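Getting the Stink Out of Football Gear (and Keeping It Out of the Kitchen)

November 10, 2021

There comes a point in every season when the mudroom smells like a wet dog that has been eating pennies. At our house it usually arrives in the second week of practice. I have two boys in pads and a husband who plays flag football with other men who should be icing something, and I have washed more compression shorts than I care to put in writing. What follows is what works for us. Some of it came from my sister-in-law, Muireann Conneely, who ran the equipment room for a high school team and fears nothing that comes in a mesh bag.

Empty the bag the minute it comes in

I know. You are tired, the kid is tired, there is a casserole going. Empty it anyway. A zipped bag overnight is a terrarium. Everything comes out and gets separated: things that can go in the machine, things that get wiped, and things that belong to some other child. The bag itself gets turned inside out and hung from a hook. If it won't turn inside out, prop it open with a wooden spoon you no longer love.

Jerseys and practice pants

Cold water first, always. Warm water on grass and blood is how you make a keepsake. Let them soak in the tub or a big bucket for a couple of hours with half a cup of white vinegar, then wash cold with plain detergent. Skip the fabric softener. It coats the stretchy stuff and traps the very thing you are trying to evict, and then you have gym socks that smell like gym socks and lilac.

For grass stains, rub in a little dish soap with an old toothbrush before the soak. For turf – those tiny black rubber crumbs – shake the pants out over the driveway. Do it twice. You will still find crumbs in the dryer lint in May.

Never put a jersey with printed numbers in a hot dryer. My older son spent half of one year as number 5 with a sort of comma after it.

White pants deserve their own paragraph, mostly so I can complain about them. Whoever decided that people who fall down for sport should dress like bakers has never owned a washing machine. Oxygen bleach powder is fine. Chlorine bleach will yellow the spandex and leave you worse off than the mud did. Make a paste of the powder and warm water for the knees, after the cold soak and not before, and give it an hour.

Pads and helmets

Shoulder pads do not go in the washer, whatever your teenager tells you he read. Wipe them down with a cloth wrung out in warm water and a few drops of dish soap, then again with plain water, then stand them up in front of a fan. The removable liners can usually be hand washed, but look at the tag. If the tag wore off years ago, wash them gently and hope.

Helmets get the same mild soap and a soft cloth, inside and out. No solvents, no bathroom spray, nothing that boasts on the label about what it can dissolve. Some cleaners can weaken the shell, and this is the one item in the bag I would prefer at full strength. Dry it in the shade at room temperature. The back window of a car is not room temperature.

Mouthguards get brushed with toothpaste and cool water and go back in a vented case. If you find one loose at the bottom of the bag with lint on it, you may clean it or you may buy a new one. I have done both and I sleep better after the second. 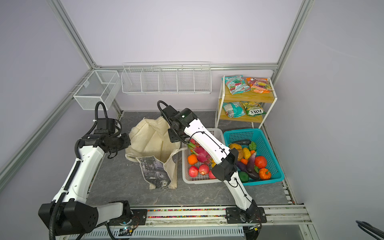
Cleats are where most people give up, and I understand the impulse. Knock the mud off when it is dry. Wet mud just relocates. Bang the soles together outside, go around the studs with a butter knife (a retired one, please), and wipe down the uppers with a damp rag. Take out the insoles and the laces. The laces can ride along in the wash inside a sock with a knot in it. Stuff the shoes with newspaper, and if you no longer get a newspaper, those furniture store flyers that arrive whether you like it or not are very absorbent.

For the smell, baking soda. A heaping spoonful in each shoe overnight, tipped out in the morning. Remind the owner of the shoe about the tipping out. We had an incident on the way to an away game, and the car still looks faintly iced.

Do not put cleats in the oven on low. Kaede Nagano from our carpool tried it with a pair that was needed in an hour, and the glue let go at the toes. They did get dry.

Gloves

Receiver gloves are made of something tacky that hates heat, bleach, and me. Wash them by hand in cool water with a drop of baby shampoo, palms together, and lay them flat. Once they are dry, a quick wipe of the palms with a barely damp cloth brings some of the grip back. When it stops bringing the grip back, they're done. Your son will blame the gloves for every drop either way.

Water bottles and the team cooler

Bottles should come apart completely, including the little rubber valve in the lid, which you should look at only once before dropping it in hot soapy water. Soak with a spoonful of baking soda, scrub with a bottle brush, rinse, and let everything dry apart. Putting the lid back on a damp bottle is how you meet the valve again.

If it's your turn with the big cooler, drain it the same night. Wash it out with dish soap, run some of the soapy water through the spigot, then run clean water until there are no more bubbles. Store it with the lid off. Sports drink leaves a film the color of a traffic cone, and warm water with a splash of vinegar will take it off if you leave it for a while and stop checking.

A place to put it all

We finally gave up on hooks by the door and put a cheap wire shelf in the garage. Each boy has a shelf, and so does my husband, who asked for the top one so he wouldn't have to bend. Wire is better than wood. The air gets underneath, and the dirt falls through to the floor, where I can pretend it belongs to the cars. A small fan on a timer does more good than any spray I have paid for.

End of the season

Wash everything one last time even if the last game was short and he didn't play much. Check for cracks in the helmet and for missing screws before you turn it in. Try the cleats on the child before you store them, or you will be carefully preserving shoes for a foot that has left town. Anything outgrown goes in a bag for the swap table. Write the size on a piece of tape on the outside, in marker, in numbers large enough that you won't be called over to read it.

Muireann adds that dryer sheets in the pads are a waste of a dryer sheet, and that cedar blocks are fine if you like your shoulder pads to smell like a sweaty closet.

Next time: mud on car upholstery, and what to do about the seat belt.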